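Los viernes por la noche, cuando ya he recogido la cocina y en casa hay silencio, me siento a escribir sobre el equipo de mi pueblo adoptivo, y hoy tengo más ganas que nunca porque esta semana se ha cerrado por fin el asunto del portero. Los que lleváis tiempo por aquí ya sabéis lo que he sufrido con este tema. Los que acabáis de llegar, bienvenidos, poneos cómodos, que me enrollo.

13 de septiembre de 2019

El Rosirar tiene portero nuevo. Se llama Roald Rønning, es noruego, mide lo que tiene que medir un portero y viene cedido del Sandberg hasta final de temporada. Lo anunciaron a media mañana en la web del club, con una de esas notas de cuatro líneas que parecen escritas con prisa, y a mí me pilló en la cola de la panadería. Me puse tan contenta que pagué y me dejé la barra en el mostrador (me la trajeron corriendo hasta la esquina, que aquí todavía hay gente buena).

Hay que recordar de dónde veníamos. En mayo, el día del partido contra el Jenda, éramos 705 en la grada, que para nosotros es una barbaridad, y perdimos la eliminatoria en el último suspiro con un balón colgado que entró llorando. No voy a echarle la culpa a nadie, y menos a un chaval de la cantera que se comió toda la promoción con un dedo vendado. Pero aquella tarde volví a casa andando por la carretera vieja, con la bufanda en la mano y sin ganas de cenar, pensando que otro verano sin fichar portero no lo aguantábamos. 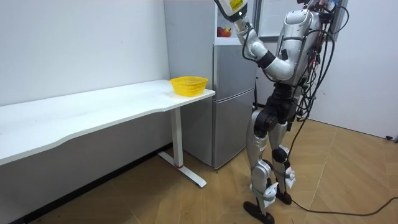

¿Y por qué un noruego, habiendo tantos porteros en los equipos de la comarca?

Por la entrenadora, sobre todo. Ingegerd Strömberg lo tuvo a sus órdenes cuando él era juvenil y lo llevaba pidiendo desde que firmó con nosotros; el Sandberg tiene otros dos por delante de él y prefería que jugara.

A mí me parece una razón estupenda. Una entrenadora que conoce a su portero sabe cuándo gritarle y cuándo dejarlo tranquilo, y eso no se aprende viendo vídeos. Además, Rønning juega muy bien con los pies, y con la manera que tiene Ingegerd de sacar el balón desde atrás - que a los mayores de la grada les pone el corazón en la boca, todo hay que decirlo - hacía falta alguien que no se asustara cuando le viene encima el delantero.

El miércoles me acerqué a ver el entrenamiento. Estábamos los de siempre, apoyados en la valla del fondo, con el viento ese que sube del río y te deja la nariz helada aunque sea septiembre. Todavía no se había anunciado nada, pero allí estaba un chico altísimo con un chándal que le quedaba corto, parando balones a media altura y pidiéndolos en un español de tres palabras: «mía», «fuera» y «gracias». Lo de dar las gracias al defensa después de cada despeje me ganó por completo. El lateral lo miraba como si le hablara en chino.

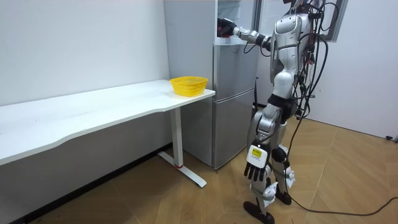
Lo que más me gustó fue cómo sale por alto. Nuestro problema el año pasado eran los córners: en cuanto el rival ponía el balón en el área pequeña nos temblaban las piernas a todos, a los de dentro y a los de fuera. Este chico sale, grita y la agarra. Una se le escapó, es verdad, y acabó en la red, pero se rio, se sacudió los guantes y pidió otra. Prefiero un portero que falla saliendo a uno que se queda clavado en la línea, aunque ya sé que sobre esto tenemos opiniones para todos los gustos y que me vais a llenar los comentarios.

En cuanto al dinero, la cesión no cuesta nada y el club se hace cargo solo de una parte de la ficha. Con 234 abonados tampoco estamos para lujos. El abono de este año sigue a 50 euros, y si os lo estáis pensando, os animo de corazón, que se saca en la ventanilla del campo antes de cada partido y allí os ponen hasta la pegatina del coche.

El domingo jugamos en casa del Sesetti, en ese campo estrechito donde los saques de banda parecen córners, así que Rønning va a tener trabajo desde el primer minuto. El autobús sale de la plaza después de comer y creo que quedan plazas. Yo llevaré tortilla, con cebolla, y no admito discusión sobre el particular - bueno, un poco sí, pero en el viaje de vuelta y solo si ganamos.

Si alguien sabe cómo se pronuncia bien esa o con la rayita, que me lo deje escrito abajo, que quiero animarlo por su nombre.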